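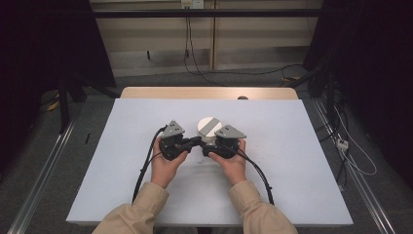

Figure 3. Operator's view of the bimanual task with the hand-held grippers. The jaws are brought together at a short white cylinder on the board.

4.2 Comparison of the two finger designs

In the previous section we compared the controllers with the arms only. In this section we look at the hand-held grippers, which the operator moves directly, without any arm between the hand and the tool. We wanted to know how much of the difference between the Prollik fingers and the Orkent fingers comes from the fingers themselves, and how much comes from the arm that carries them.

The task is the same for both designs. A short cylinder stands on a white board, and the operator approaches it with both grippers, one in each hand, until the jaws are close to it on the two sides (Figure 3). The operator then closes the jaws, lifts the cylinder, turns it by a quarter and places it back. The stripe on the top face of the cylinder is used to read the angle after placing. We did not fix the position of the elbows, because in the first trials the operators complained that this made the wrist stiff and the movement was not natural any more.

Each gripper carries a triangular plate on its top, fastened with screws. The plate keeps the same position on the body when the fingers are changed, so the calibration could be kept for a whole session. The cable of each gripper must be laid to the outer side before the trial begins. When both cables were left in the middle, they pulled on the grippers during the turn, and these trials were repeated.

Seven operators took part. All of them are right-handed and two had used a similar device before. The order of the finger designs was changed from one operator to the next. In total we recorded 1,536 trials, half of them with each design. A trial was counted as a success when the cylinder was standing at the end and the stripe was inside the permitted angle. The judgement was made from the recordings by the second author and checked independently by Lowri Vaughan, who was not told which fingers were in use. Where they did not agree, the trial was counted as a failure.

With the Prollik fingers the grasp was more often successful at the first attempt, but the cylinder tended to rotate a little between the jaws during lifting. With the Orkent fingers the operators needed more time for the approach. Once the cylinder was held, it moved less. This is the same tendency which we reported for the arms in Section 4.1, although there the difference in time was larger. We therefore think that a part of the slow approach is caused by the shape of the finger, and that the arm controller makes it worse — it does not create it.

One limit of the comparison should be mentioned. The operator looks from above, and near the end of the approach the lower part of the cylinder is partly hidden by the jaws. Several operators said that they closed the jaws "by feeling" in this moment. Kang's method, in which a second view is given from the side, was not tested here. The changed fingers proposed by Lyle Zamora after the September trials in Ernanberg are also not included, and will be treated in Section 5.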